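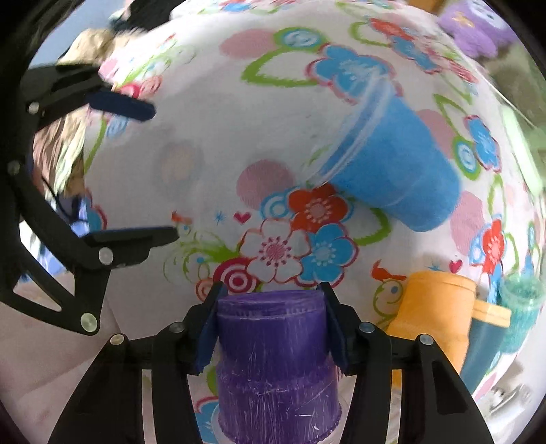

Purple and blue cups on a printed tablecloth.

Antibody titration is the step most often dropped when a flow cytometry panel is assembled in a hurry, and core facilities should stop accepting panels without it. The supplier's recommended volume per test is determined on the supplier's cells, in the supplier's buffer, at a staining volume that may not match the one in use. It is a starting point for a dilution series.

Last October our group at Trindade reviewed 1,462 archived staining records. For 17 conjugates the working concentration had been copied from one protocol to the next with no titration on file. Estela Escobar re-titrated five of them on mouse splenocytes. Two were being used well above saturation, with a raised negative population and a correspondingly poor stain index. Dim markers suffer most from this. The positive peak hardly moves while the background climbs to meet it.

The usual objection is cost. Mi-kyung Shin, who manages the Pralon cytometer, puts a serial dilution at one afternoon and a small fraction of a vial. Over-staining consumes more reagent than that within a few experiments.

A second objection is that lots are now consistent enough to make repeat titration redundant. That may hold for some directly conjugated monoclonals. It does not hold for tandem dyes, whose energy transfer varies by lot and degrades with light exposure and fixation.

I would ask for the titration plot, the lot number, the cell count per tube and the final staining volume to be lodged with every new panel. Journals could request the same in supplementary methods.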